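Swapped the pads on both hand-held grippers before lunch. The old ones had gone shiny after more than 70 runs and I was sick of squashed rims.

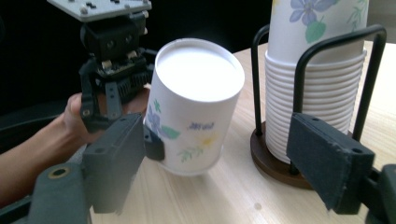

Paper cup at the gripper, stack behind.

Screws next, then cables – the plugs work loose.

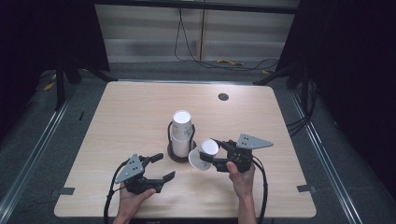
How often do you change the pads?
Every 100 runs at most, sooner if the cups slip.

Fadwa Abou Zeid at Trovura wants the finger opening rechecked as well, so I did it four times on each side. 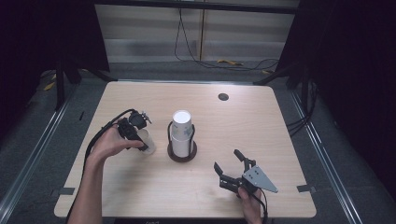 The left one still closes a touch slow. I've ordered a spare belt and will fit it in December.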